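Basing and Flocking 15mm Infantry in Batches

This guide covers basing 15mm metal infantry on round or square bases, in batches large enough to make the setup time worthwhile. It assumes the figures are cleaned, primed and painted, but not yet varnished. The method was worked out on a Pamesden colonial force that ended at 302 figures, and it has not changed much between armies.

What you need

Bases, 20 mm, plastic or MDF
Two-part epoxy or thick superglue
Premixed filler, fine grade
PVA glue
Fine sand, sieved
Three paints: dark earth, mid earth, pale bone
Static grass, 2 mm
Matte varnish
An old flat brush, size 4, and a cheap round brush, size 1
Sprues or painting sticks

Step 1. Fix the figures

Most 15mm castings come with an integral metal puddle base. File the underside flat before gluing. Ten strokes on a medium file will usually do it. A puddle that rocks on the table will rock on the base, and the joint will fail the first time the figure is dropped.

Score the top of the plastic base with a knife in a crosshatch. Apply a drop of glue the size of a lentil, press the figure down and hold for a count of ten. Superglue is faster. Epoxy survives transport better. For figures on one foot, or Rosora castings with the narrow tab, use epoxy.

Leave the batch overnight.

Step 2. Mount on sticks

Fix the bases to painting sticks with a spot of poster putty, five to a stick, with a finger's width between them. Less than that and the filler on one base will catch on the next.

Step 3. Build up the ground

The aim is to hide the step between the metal puddle and the plastic. Load the flat brush with filler, let down with a little water until it is the thickness of yogurt. Work from the rim inward and stop at the boots. Filler on the boots can be removed with a damp brush in the first few minutes. After that it has to be scraped, and the paint will come with it.

Keep the rim clean. Run a thumb along the edge of each base before moving to the next.
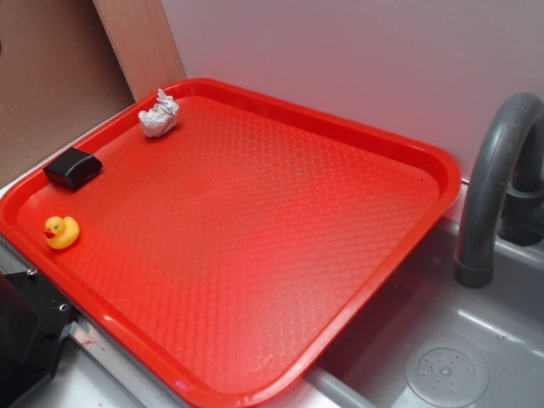

Drying time depends on depth. A thin skin is ready in two hours. Anything deeper than the puddle base should be left until the next day, as it will crack if sand is applied over a soft core. Small cracks are harmless and will be covered in step 4. Large ones should be filled again.

Step 4. Sand

Thin the PVA two parts to one with water. Brush it over the filler, again stopping at the boots, and dip the base into a tub of sieved sand. Tap off the excess on the side of the tub. Do not press the sand down with a finger.

When dry, seal with a second coat of PVA, thinned one to one. This coat is often skipped. Without it the sand comes away under the drybrush.

Step 5. Paint the ground

Cover all the sand with dark earth, thinned enough to run between the grains. Drybrush with mid earth, then lightly with pale bone on the highest points only. At this scale the contrast should be stronger than looks right in the hand. Check it at arm's length.

Paint the rim last, two coats.

Step 6. Varnish, then flock

Varnish before the static grass goes on. Varnish mats the fibers and turns them gray. Two thin coats, matte, with an hour between.

Apply neat PVA in small irregular patches with the round brush. Cover no more than a third of the base. Pinch the grass on, turn the figure over and tap the underside to lift the fibers. Blow off the remainder when dry.

Batch size

A batch of 110 figures takes one week of evenings at an hour each, most of it drying time. Larger batches save little. The filler dries in the pot and the colors begin to drift between the first stick and the last.

Notes

Aicha Ouazzani bases her Barlow and Ouali skirmishers on washers instead of plastic, for storage on magnetic sheet. The steps are the same, but the washer must be primed first or it will rust through the PVA. Plug the center hole with filler the day before.

For a 1670 period army in northern Europe, replace pale bone with a cold gray and use a darker grass.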